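Bench notebook, shared workshop - June, evening

Pick and drop, Himargate arm, sim side

Carried on with the sim before touching the real arm again. Last month's shoulder bracket print is on and torqued, but the wrist cable still snags past 88 degrees, so hardware stays off until I've rerouted it.

Changed today: base offset re-measured off the bench and put into the model, 304 mm from base centre to box centre. The old value was from the Kincaid drawing and was 34 mm short. Box walls are now proper collision shapes. Before this the fingers went straight through them and the planner thought everything was fine.

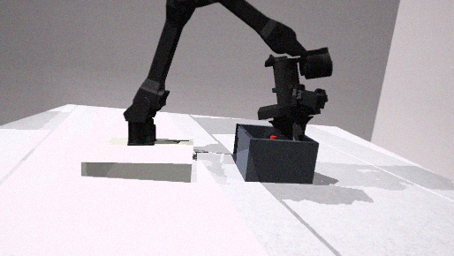
Sim view, fingers down in the box, red cube inside.

Arm colour is still the default black. The table texture is blotchy on the right, cosmetic only, leaving it.

Left a batch going over dinner with the Ullorico planner, 2,202 runs, cube start position randomised. Haven't gone through the log yet. Want to sort failures by wall contact first - I suspect the wrist housing more than the fingers.

To do:
- reroute wrist cable, longer loop at the elbow
- check camera mount clearance against the box rim
- ask at Drustimska for the heavier base plate
- copy new offset to the controller config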